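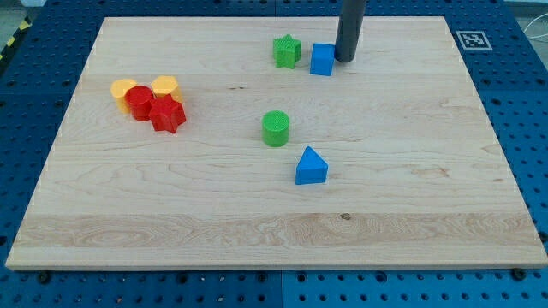 By Marlys Tennant

The town of Miltum wants to move the October street fair off Main Street and out to the Brirkamano fairgrounds. I think this is a mistake, and I would like the town council to vote it down.

I have read the proposal. The fairgrounds have parking for 3,000 cars, permanent restrooms and a fence. Main Street has none of those. Closing four blocks means rerouting the highway traffic down Pavliuk Road, and the people who live on Pavliuk Road have complained every year I have lived here. They have a point. Trucks that size do not belong on a road with no shoulder.

The other argument is money. A fence means a gate, and a gate means admission. The town spends more on the fair than it gets back in booth fees, and the council would like that to stop. I don't think anyone who supports the move is acting in bad faith.

But a fair with a gate is a different event. Last year I walked down at ten in the morning for a cup of coffee, went home, came back at noon with my sister, and went out again after supper to hear the band. I spent money all three times. If I had to drive six miles and pay to get in, I would go once, or I would look at the sky and stay home.

Miltum has 741 residents. A good number of them are past the age of driving after dark, and a good number more are too young to drive at all. On Main Street, the kids from the apartments behind the feed store come and go all day. Their parents can see the pie booth from the porch. I haven't heard any plan for getting those families to Brirkamano. The proposal says a shuttle "may be explored."

Then there are the stores. The hardware store stays open late for the fair, and so does the bakery. The owner of the yarn shop told me that fair day pays her November rent. None of them can pick up and move to the fairgrounds for a day. They could rent a booth, which under the new plan would cost $300, and leave somebody behind to mind an empty street.

People who like the move keep bringing up Tiklow. Tiklow took its spring festival out to a fenced field a few years ago and got 2,000 people through the gate the first time. I went to that one. It was well run and the food was good. I also drove through downtown Tiklow on the way home, and every shop I passed was dark. If that is what we want, we should say so before we vote.

I would rather see the town fix what is wrong with the fair we have. Put the truck detour on the county road north of the creek, even if it adds ten minutes. Rent better restrooms. Raise the booth fee a little for vendors from outside the county and leave it alone for everyone else. Set out a donation barrel at each end of the street. I would put a twenty in it, and I know my neighbors well enough to think most of them would put in something.

If all of that has been tried and the numbers still don't work, I will listen to the case for Brirkamano again. So far none of it has been tried. The council takes up the question at its next meeting, at seven in the evening in the school library, and comments from residents come first on the agenda. I plan to be there and to keep it under three minutes.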